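Ollmont council starts second round of boiler checks

September 2024

The council of Ollmont has opened the second round of its free boiler checks for older homes. In the first round, which finished in August, heating engineers from the firm Hoekstra visited 276 homes in the Daneck district. In 19 of them the boiler had to be switched off the same day and replaced.

The new round covers 606 homes in Ririrden, where most of the houses still have their first central heating system. Each visit takes less than one hour. The engineer tests the pressure, cleans the burner and looks at the flue. Small parts, such as valves and seals, are changed without charge.

Daithí Heffernan, who leads the work for Hoekstra, asks residents to clear the space in front of the boiler before the visit. "Last time we lost many minutes moving boxes and bicycles," he said. "Also, please find the service book if you still have it." 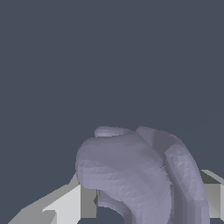
Tenants can book a visit themselves, but they must inform the landlord in writing. Homes with a boiler less than five years old are not included in this round. Booking is by telephone or at the desk in the town hall, and the letters with the booking number have already been sent to all addresses in Ririrden.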